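Salport Lantern Walk

The Salport Lantern Walk is an annual community procession held on the last Saturday of June in the harbor town of Salport. It combines a candlelit walk, an outdoor reading of the story of Jonah, and a blessing of the fishing boats. The event is organized by the three churches of the town and is open to the public without charge.

History

The walk grew out of a small evening service on the Jillthorpe pier, first led by the Lutheran pastor Heiðrún Kjærgaard. About 30 people attended the first year, most of them from fishing families. The neighboring Catholic and Methodist congregations joined the following summer, and the route was extended from the pier to the old customs house.

Attendance passed 2000 for the first time after the town began closing Harbor Street to traffic for the evening. In February 2021 the organizers published a shortened route for that year's walk, with readings broadcast on local radio. 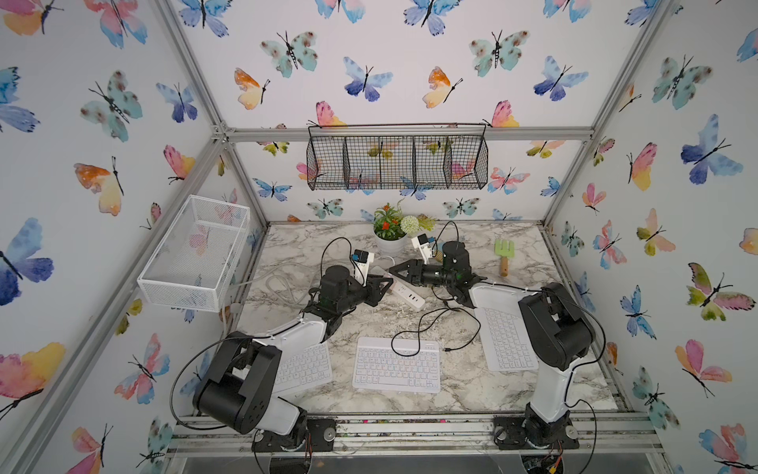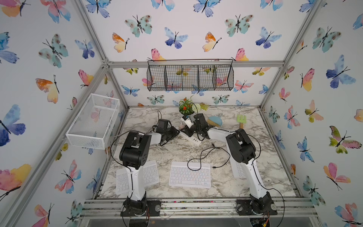

Robot arms at a marble-patterned table, with butterfly-print panels behind.

Route and program

The procession gathers at Bhardwaj Square at dusk and follows the waterfront for 20 blocks. Stops are made at the fish market, the seamen's chapel and the customs house, where a chapter of Jonah is read at each. The fourth and last chapter is read on the pier, followed by the boat blessing and a hymn. Walkers carry paper lanterns – open flames have been banned on the pier since a small fire damaged a ticket booth.

The choir has 135 singers, drawn from all three churches and the high school. Its closing hymn was written for the walk by Bořivoj Kuruc, a former organist at the seamen's chapel. An earlier setting, used for the first few years, was dropped as too difficult to sing while walking.

Plernico lanterns

The square lanterns most closely linked with the walk are named after Plernico, the paper shop that first sold them. They have a flat base and a wire handle, and are usually decorated with fish or waves. Children's workshops are held in the church halls during the week before the walk.

See also

Blessing of the fleet
Candlelight procession
Book of Jonah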